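**Sindbridge Community Pantry: summer progress report to the Bonovance Fund**
22nd August

Dear Nuria Birhane,

Thank you again for your patience while we pulled this together. It has been a full summer at Sindbridge, and I kept wanting to wait for one more delivery or one more good conversation before I sat down to write (you know how I am by now).

The evening opening is the part of the grant I was most nervous about, and I'm happy to say it has found its people. We now have 37 households signed up for it, mostly folks who work days and could never get to us before we locked up at five. A few of them had been sending a neighbor to pick up for them, so it has been lovely to put faces to the names at last. We had hoped for 100 by the end of the year, and I still think that's within reach once school starts and the flyers go home in backpacks.

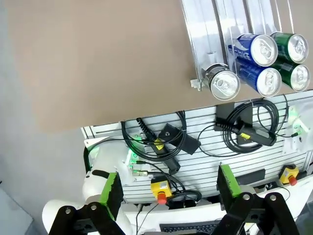

July was harder. The big refrigerator gave out during the hot spell and we lost most of a dairy delivery, which hurt. Berhe, the grocery on the corner, let us use a shelf in their walk-in for about 2 weeks while we waited on the part, and the repair came out of the contingency line you so wisely talked us into. What's left there should see us through the winter.

The cooking class has been a quieter success. In-ho Shin teaches it out of the back kitchen and keeps to whatever is in that week's bags, so there has been a great deal of cabbage. People stay afterward to talk, sometimes longer than the class itself!

**Spending.** We are on budget except for printing, which ran over when the Spanish flyers had to be redone. I'd like to move a little across from travel if you are agreeable.

**Next.** We will try out the Bridora sign-up system this fall, and keep the paper book going alongside it until everyone is comfortable. The van insurance is also up for renewal, and I'll send the quote separately.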